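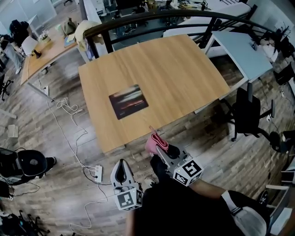
Pink cloth on a light wood table.

Print this page | E-mail this page

Web designer wanted, part-time contract

Hodthorpe builds websites for nonprofits. We need a designer for the new Latuler site, a community mediation service with 406 pages of mostly long text. The work starts in July and runs for roughly 8 months.

You will set type styles, page templates and navigation. Experience with long-form layout is required.

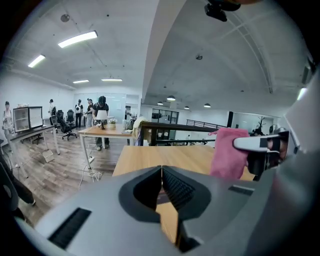
Can I work remotely?
Most of the work is remote, with four meetings at our office.

Send a resume and links to finished sites to Reinhold Ackermann by 20th September.

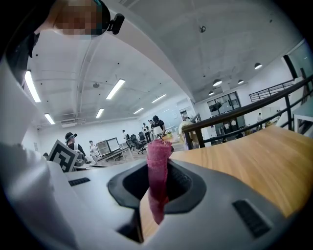
Include a cover note of no more than 1000 characters.

This site uses cookies. Accept | Decline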